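Can a machine do the Saturday jobs yet?

Posted 10/19/25

I keep a list on the side of the fridge of jobs I would hand over tomorrow if something could do them. Descaling the kettle is on it, and so is stripping the beds. In August I added putting the fans away, after I found all of ours in the hall cupboard with last year's dust still on them.

A fan is a good test, I think. It is light and it stands on the floor, so you would expect it to be easy. But the weight is at the bottom, the pole is thin, and the grille bends if you grab it wrongly. A person tips it towards them, feels where the balance is and walks off with it. I do it while talking on the phone. A machine has to work out where to hold it and how hard, and then keep working that out as the thing sways.

The two-armed machines are the ones I take seriously. One arm can steady while the other does the job, which is how most housework gets done. The grippers are still little more than a pair of narrow jaws, and a lot of household objects were shaped for a palm and four fingers. 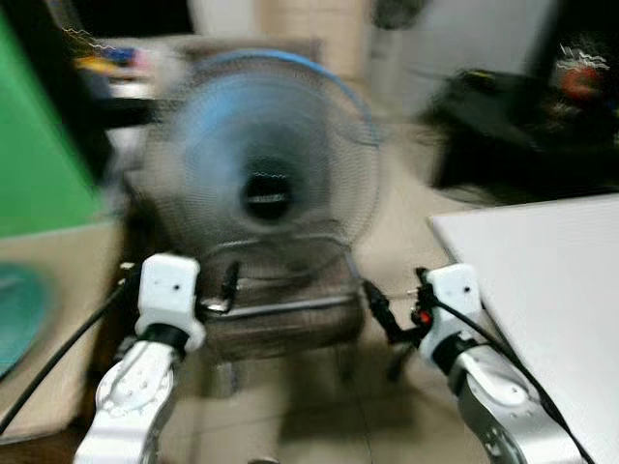
Leen Sfeir thinks I have the wrong end of it. Moving a fan is the easy part, she wrote to me, and she would only be impressed when a machine unclips the grille, washes the blades and gets all the clips back on without snapping one. She has snapped two herself. She also said she would pay 400 pounds for that and not a penny for carrying.

I take the point about the clips. I am less sure about the carrying. Our stairs in Joldale turn twice and the cupboard door opens the wrong way, and I have chipped the paint there more often than I have broken a clip.

Where I do agree with her is price. I pay a cleaner for 4 hours a fortnight, and she does the oven, the floors and whatever has gone wrong that week. For a machine to replace even part of that it would have to manage more than one job without somebody standing over it. I would give it a few more years — longer for the beds.

The fans are staying in the hall cupboard for now. I did wipe them.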